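December | Grellia press office

Grellia releases Climitz 2, grasp planning software for cloth and other soft goods

Grellia has released Climitz 2, the new version of its planning software for robots that handle fabric. It is available to existing customers now and to new customers from the end of the month.

Climitz takes the view from a camera at the wrist of the arm and works out where the fingers should close. Earlier versions looked for the outer edge of a cloth and planned from there. Version 2 also searches for folds and dips in the middle of a piece, and ranks them by how much material the fingers are likely to catch. If no point scores well enough, the arm is sent to a new viewpoint and the search is run again.

The release was tested at the company's Farkum site on 137 garments and towels, with over 2,000 planned grasps logged. Planning time for a single grasp is now 300 milliseconds on the standard controller.

Other changes include a replay tool, which lets engineers step through a logged grasp alongside the wrist camera view, and a simpler way of entering finger shape and opening width. Settings files from the first version can be imported, but speed limits must be entered again by hand. 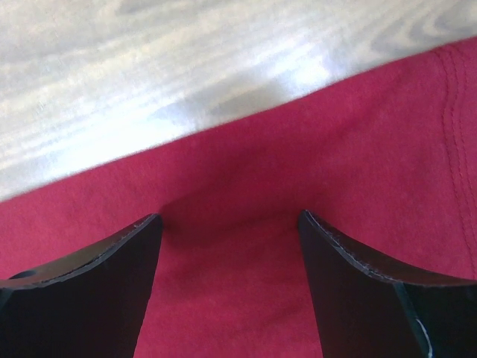 Wrist camera view of open gripper fingers over a fold in a piece of red cloth.

Climitz 2 runs on Linux and is licensed per arm. Customers with a current support contract can upgrade at no charge. The replay tool is included in all licences and can be installed on a separate computer.

Release notes and a list of supported grippers are available on request.

Press contact: Ní Mhurchú, Grellia press office, Farkum | © Grellia. All rights reserved. | Back to top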